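Fold Forty

Hala Mahrous had the sheet in the gripper again and was working it down the table.
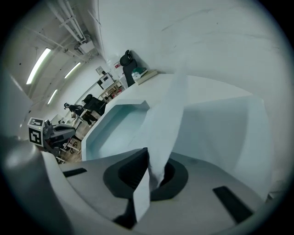 Chaimae El Idrissi thought the whole result was a timing artifact. She had put it in the margin of the draft in December and she said it again now over the speaker, in the same flat tone. If the demonstrator slowed down before each fold, the policy would learn to slow down before each fold, and slow policies drop less cloth. Where was the finding in that?

"I'm keeping the same pace," Hala said.

"You think you are," Chaimae said. "Everyone thinks so."

Hala let go of the sheet, squeezed the handle twice to end the episode, and wrote the number on the pad by her elbow. They had 275 demonstrations in the set called Virness. In half of them the person holding the gripper paused whenever the cloth did something they hadn't meant it to do. In the other half they kept moving and fixed it on the way. The policy trained on the pauses folded better. It had folded better on two kinds of paper and on the thin cotton, and the gap hadn't closed when Nahuel Insaurralde retrained with a new seed.

The draft said the pauses carried information. A person stops when they are unsure, and the model picked up where to be unsure. Hala had written that sentence and liked it, and for a month she hadn't looked at it very hard.

"So what do you want me to run?" she asked.

"Take the pauses out," Chaimae said. "Cut the still frames and train on what's left. If it still folds, I'll shut up."

Nahuel said from his desk that this would take him an evening. He had the script mostly written, which meant he had been wondering too and hadn't mentioned it.

Hala did 22 more episodes before she stopped. Her wrist hurt at the base of the thumb, where it always did. She tried to feel whether she slowed down. Once she started paying attention she slowed down every time, so she threw out the last five and marked them on the pad with a line through each.

The job went onto the Kabbaj machine at seven. Hala went home, ate standing up, and answered a message from Anas Hegazy, who wanted to know if the abstract was still the abstract. She wrote back that it was until morning.

In the morning the curve was there. With the still frames gone, the policy had lost some of its lead, a little under half. It still beat the one trained without pauses. She read the table twice, then opened the failures and watched them one after another with her coat on. When the cut policy failed, it failed early, on the first pinch. After that it was as careful as the full one. It went wide around the creases and came in from the side, the way she did after she had stopped and looked.

She called Chaimae.

"Half of it's timing," Hala said. "You were right about half."

"And the rest?"

"The motion after the pause. It's a different motion. I don't know what to call it yet."

There was typing at the other end. "Then don't call it anything," Chaimae said. "Put both numbers in and take out the line about being unsure."

Hala opened the draft and found the sentence. She read it once more and deleted it - the paragraph closed up around the gap without any trouble. Then she wrote to Anas that the abstract had changed, took off her coat, and went to get the gripper off its charger.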